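Trornent open day: the sorting bench

The Trornent site sits behind the ring road, twenty minutes on foot from the station, and opens its doors to outside visitors twice a year. The June visit was split into three stops: the machine shop, the Motis software room and the data hall. The first two can be dealt with quickly. The machine shop makes brackets and mounting plates and was idle for lunch. The Motis room is a room with desks in it, and the talk there repeated the handout. Most of my notes come from the data hall.

Trornent collects examples for learning systems under contract. The client for the work we watched is Dostetti, which wants a model that can sort mixed household and office goods from a spoken or typed instruction. An operator drives the arm by hand control, the cameras and joint positions are recorded together, and each completed run is stored as one example. The contract calls for 3000 accepted examples across 6 tasks. At the time of the visit the hall had passed the first 1000. 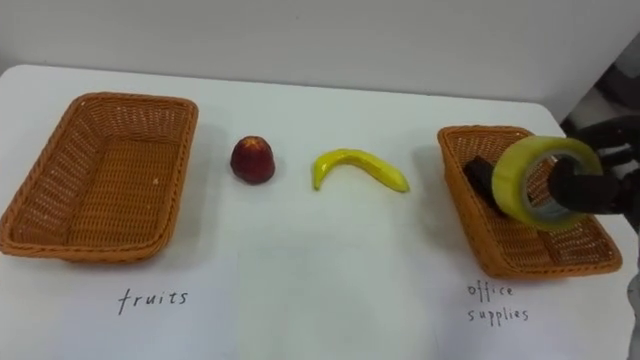
Words and picture: the Deák visits page

The task at this station is a two-way sort. Two woven baskets stand on a white table, with "fruits" written by the left one and "office supplies" by the right one, both in thin black marker. The labels are handwritten on the working surface itself. I asked whether the model reads them. The answer was that it may or may not, and that the typed instruction is the part Dostetti cares about. Other stations use the same baskets with the labels swapped or left out, so that the two effects can be separated later.

The roll of packing tape was the item I found most useful to watch. The gripper holds it from the inside, with the fingers through the core. Operators are free to choose their own grasp, and the hall lead said that the outside grasp is also accepted, provided the roll is not dropped. Both kinds are wanted. A set in which every roll is picked up the same way trains a policy that has no answer when the core is facing the wrong way.

The yellow banana is a toy. Real fruit was tried at the beginning of the project and given up: it bruised, and its colour changed between the morning and afternoon sessions, which made it hard to compare runs. Dostetti has asked for a small number of real-fruit runs at the end as a test set only.

Order is not fixed. One operator clears all the office items first and then turns to the fruit, another works across the table from whichever side is nearer. The written procedure says only that each object must be released inside the correct basket and that the arm must return to its rest position before the recording is stopped. Runs that end early are rejected automatically.

Checking takes longer than I had expected. Each run is replayed at double speed by a second person, who marks the start and end of every pick and types a one-line description of it. Failed grasps followed by a successful second attempt are kept and tagged. Runs in which an object lands in the wrong basket are kept as well, in a separate folder -- the client had not decided what to do with them.

A few practical points that came up in questions:

Operators work in blocks of 20 runs and then change station. Quality falls off after that, mainly in the release, where the fingers open too early.

Object positions are set from a printed sheet before each block. Between runs in a block the operator moves things by hand, with no sheet.

The baskets are not fixed to the table. They shift when touched, and the shift is left in the data.

Lighting is kept even and soft at all stations. I asked about harder light and was told that it belongs to a later contract.

The tour allows forty minutes in the hall, enough to see several runs through at one station but not to compare stations properly. Visitors who want the second should ask for the afternoon group -- it is smaller and skips the machine shop. Places are booked through the Trornent front desk, and closed shoes are required.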